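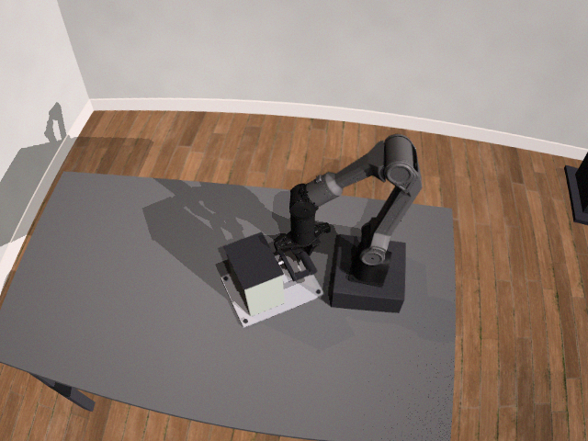
Sultby branch asked whether the levelling feet on the Vomari bench have to be set again each time the top is taken off. They do. The threads hold their position, but the top does not always settle back on the same side of the stop. Follow section 4 in full after every removal.

4. Levelling the bench

Before you start: you need a spirit level, a 17 mm open spanner and the hex key supplied with the bench. Clear the top. The bench must stand in its final position.

1. Loosen the lock nut on each foot by one full turn. Do not remove it.

2. Screw all feet fully in, then out by 11 mm. This is the working height for a Starnia top. For a Kazemi top, use the figure printed on the underside.

3. Lay the level along the rear edge. Adjust the two rear feet until the bubble is central.

4. Turn the level through a right angle and place it at the left-hand end. Adjust the front left foot only.

5. Repeat at the right-hand end with the front right foot.

6. Check both diagonals. A difference of up to 2 mm from corner to corner is allowed.

7. Press down on each corner in turn. If the bench rocks, lower the foot that lifts until it just touches the floor, then go back to step 3.

8. Hold the foot still with the spanner and tighten the lock nut against the frame.

Note: on floorboards, place a spreader plate under each foot. Plates are sold separately (part 238). Check the level again after a week - boards settle under load.

Note: feet supplied before April have a left-hand thread on the lock nut. These are marked with a groove.

CAUTION: Do not extend any foot beyond the red line. The thread may strip under load.

CAUTION: The bench is rated for 200 kg, evenly spread. Do not lift or drag it with a load on the top.

If the bench cannot be brought level within the range of the feet, move it or pack the floor. Do not put packing between the top and the frame.

Section last revised 6th September.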